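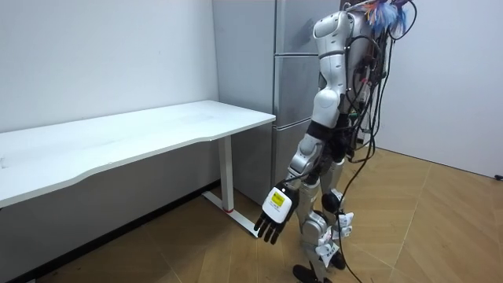 *A white desk and a tall gray refrigerator, close neighbors in a small room with a light wooden floor.*

When Anju Maurya moved to Brarville in August, she had 430 square feet to her name and a great big fondness for feeding people. I've known her for 14 years, and I have never once left her table hungry, so I was curious (and, all right, a little worried about my lunch) to see how she'd manage in a studio.

She manages just fine! The trick, she told me over a bowl of lentils, was giving up on the idea of separate rooms. Her desk is where she pays bills until noon, and after that it's where the onions get chopped. Her brother-in-law, Vivek Chaudhary, wanted her to hang a curtain down the middle, and they argued about it pleasantly for most of the spring. The curtain is still in its bag.

Small-space living has a long history in this town, where the old Kemcombe mill put up 56 single-room apartments for its workers, and plenty of those are still lived in. Kanchan Gautam grew up in one with her parents and two sisters, and she remembers the beds folding up every morning before anyone was allowed a biscuit. She has a whole house now, out past the reservoir, and says she still does her reading in the kitchen with her feet up on a chair, same as her mother did.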